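**How were dyslexia cases identified?**
A case is any student in grades 2 through 5 with a reading-disability code in the Gremine district file. Screening scores alone do not qualify.

**How large is the sample?**
The January extract held 2,017 student records – 1,262 remained after duplicates and transfers were removed.

**Why did the rate change between extracts?**
Ferneck schools moved students from a general "learning delay" code to the specific one. The combined rate for the two codes stayed flat.

**Can I get school-level counts?**
Only for schools with 70 or more enrolled students. Smaller schools are pooled.

**Who handles corrections?**
Send coding errors to Efua Alhassan and file requests to Kofi Wumbei.

Last revised December 18, 2024 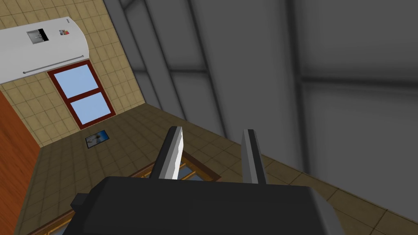
*Simulated kitchen, computer rendering.*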